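Neighborhood Notes: The Doltden Street Question

The city has decided to fix Doltden Street, and has chosen to do it with paint, planters and a 149-page plan. The plan reached the public library in December, in one copy, which may not be checked out. I have now read it at the reference desk over four lunch hours, and what follows is my best effort.

The short version is that Doltden loses a traffic lane between the rail underpass and Plindero Park. In its place we get a protected bike path, wider sidewalks and a bus stop that sits on the same side of the street as the bus. Longtime riders will remember the present arrangement, in which the shelter faces a laundromat and the bus pulls up across the road.

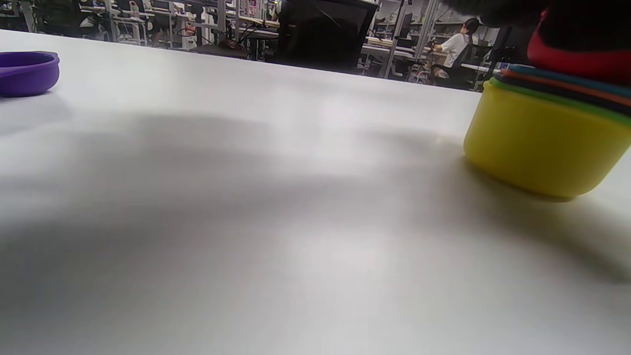 Then there is the parking. The plan removes 273 curbside spaces, and if you have attended any public meeting in this city you can guess how the evening went. The hearing started at 6:30 and the word "parking" came up before the microphone was switched on. One man said he had parked in front of the same hardware store for thirty years. I believe him. I think I have been waiting behind him.

To be fair to the objectors, the shops on the lower blocks do get a raw deal. Deliveries would shift to the alley, and the alley is one truck wide on a good day. The plan calls this "a flexible loading environment." The bakery calls it something shorter. 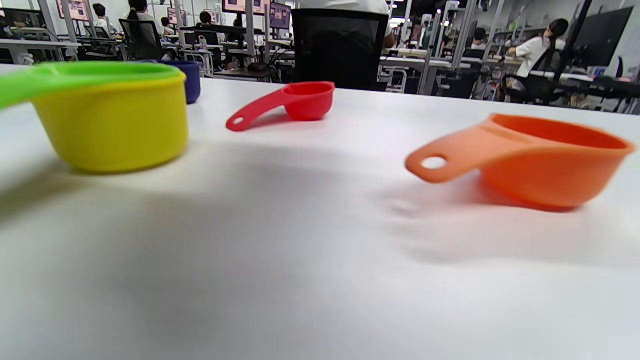
Measuring cups on a white tabletop, with desks and monitors beyond.

The other fight is over trees, or more exactly over where the new ones go. The city wants a row of lindens down the median. The fire department would like to be able to turn a ladder truck around. Both sides brought drawings to the hearing, and both drawings showed a median of a different width. Staff promised to go out and measure it, a step I had assumed came earlier in the process.

Illonix, the consulting firm that wrote the plan, counted 3711 bus and bike trips on Doltden over one week. It held the count in August, when school is out, so the real number ought to be higher. Opponents say the real number ought to be lower. We seem to be headed for a second count.

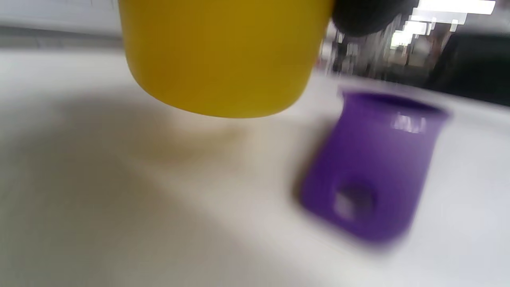 A yellow cup just above the table.

Plindero Park itself comes out well. The pond path gets lights, the north gate gets a ramp, and the restrooms will reopen after a closure that was described at the time as "brief." The old boathouse, home of the Lūse coffee cart in summer, stays where it is. An earlier draft had moved it forty feet into the pond, apparently by mistake.
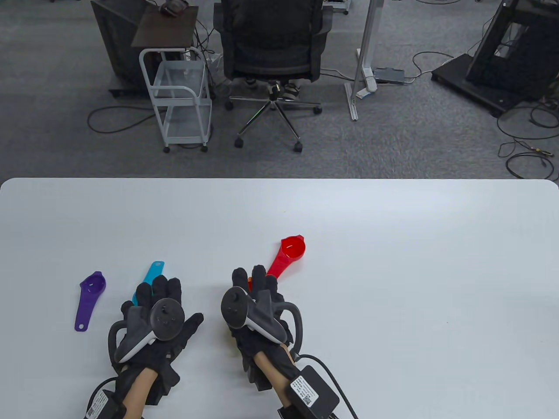 Written comments are open until the end of the month, and the city says it reads all of them. The online form cuts you off at 2000 characters, so pick your grievance with care. You may also comment by mail or at the counter on the second floor of City Hall, where the forms are paper and the pen is on a chain. It's slow going, though you can at least manage it with your hands free, which is more than I can say for the pair up there with a controller strapped to the back of each black glove. If you write about the bus stop, please mention the shelter roof. The plan shows one in the drawings and leaves it out of the budget.

The council takes up the plan at its next regular meeting, 7 p.m., in the main chamber. Street parking is limited, and the number 9 bus stops right outside.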